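We use cookies to remember your settings and to see which pages get read. By staying on this site you agree to this. Accept | Manage

About Prelent

Prelent is a small company that looks after the privacy and safety of the phones, tablets and laptops people use for work. We are based in Amadi, above the old bus depot, and most of our customers are businesses you could walk to from our front steps — dental offices, a couple of law firms, a printing company, the credit union, and a school or two. We do have customers farther out now, and we are very happy to have them, but we still think like a neighborhood company and we hope it shows.

We started out with just two people and one customer. The customer was a veterinary clinic whose staff had been passing one tablet back and forth between the exam rooms for years, with everybody's personal email still signed in on it, along with a weather app, a flashlight app and a game that somebody's son had put there over a school break. When we looked at what those apps were allowed to do, we found that the flashlight could read the contact list and use the microphone, and that the game had been given permission to see the tablet's location at all hours. It was a very ordinary tablet. We have looked at a great many since, and most of them are in the same shape when we first pick them up.

That first job took us an afternoon, and then the clinic asked whether we could come back and do the same for the phones, and then for the front desk computers, and then whether we would mind having a word with the groomer next door. The company more or less grew from there. We never had much of a plan in those days (we have a better one now, and it is even written down), but we did know that we enjoyed sitting beside people and showing them what was going on inside the thing in their hand.

What we do

The larger part of our work is what we call a device review. One of us comes to your office, or meets you online if you would like that better, and goes through each phone, tablet and laptop your people use for the business. We look at which apps are installed and what each one has been allowed to see. We look at whether the system is up to date, how the screen is locked, where the backups go and who can open them. Then we write it up in plain language, with the urgent things first, and we sit down with you and read it through together. The report belongs to you. You are free to hand it to another company to do the fixing, and a few of our customers do just that.

We also run Kelleo, our own small program for keeping an eye on app permissions between reviews. It sits quietly on a work phone and lets you know when an app asks for something it didn't ask for before. It doesn't read your messages, it doesn't collect your location, and it sends us nothing at all unless you press the button that says so. We wrote it in the first place for ourselves, as we were tired of checking our own phones by hand, and customers who saw it over our shoulders kept asking if they could have it too. It costs 5 dollars a month for each device, and schools pay nothing.

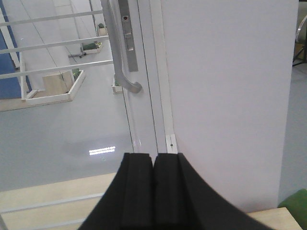
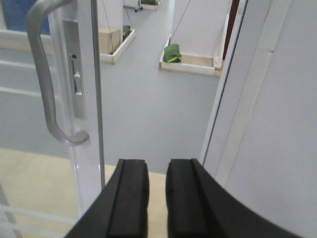 Then there is the teaching, which has become a bigger share of our week than any of us expected. Every November we hold an open evening in Amadi where anyone can bring in a phone and have it looked over for free, whether they are a customer or not. We put out coffee and far too many cookies of the edible kind, and the evening usually runs well past closing. Last time we looked at 82 phones, and there would have been more if we had not run out of chairs. We cover the same few topics each year: how to tell a real update notice from a fake one, why you might want a longer passcode, how to see which apps have been using the camera, and what to do in the first hour after a phone goes missing. People come back to hear it again, and they bring their parents, and it is one of our favorite nights of the year.

How we work

We try to keep our promises short enough to remember. If you call during office hours, a person picks up. If we find something serious during a review, we tell you before we leave the building, and we don't save it for the report. We don't take commissions from the makers of any software we suggest, so when we say you could use the free one, we mean it.

We are also careful with what we learn about you. Going through somebody's phone settings is a rather personal thing, and we ask each person to hold their own device and do their own tapping while we sit alongside. It is slower this way, and we have been told so more than once! But people remember what they have done with their own hands, and they keep their photos and messages to themselves, as they should. Our notes from a review are deleted once you have your report and have told us you are happy with it.

Who we are

There are 20 of us these days, if you include the part-timers. Some of us came from telephone repair, some from school computer labs, and a good number from jobs that had nothing to do with either, such as baking and land surveying. We like hiring people who can explain things patiently. The technical part can be learned, and we set aside time every week for learning it.

In February 2021 we joined up with Anetti, a two-room workshop across the river that had been repairing laptops and recovering lost files for longer than we had been in business. We had been sending customers to one another for years, and it seemed silly to go on mailing each other invoices. The Anetti workshop kept its name, its hours and its very loud doorbell, and if you have a broken screen or a drive that won't start, you are still best off going straight there. Reviews, Kelleo and the open evening are all run from the Amadi office.

Getting in touch

If you would like a review, or only have a question that has been bothering you, please write or call. A first conversation is always free, and you don't need to know the right words for anything before you pick up the phone. Tell us how many devices you have and what you mostly use them for, and we will suggest a time. We are usually able to visit local offices within two weeks, and a bit sooner over the summer when the schools are out.

Recent from our news page

Which apps can hear you? A look at microphone permissions
Handing down an old phone: what to erase first
Kelleo now works on older tablets
Notes from the open evening
Public charging stations and your data
Parking near the Anetti workshop during the bridge repairs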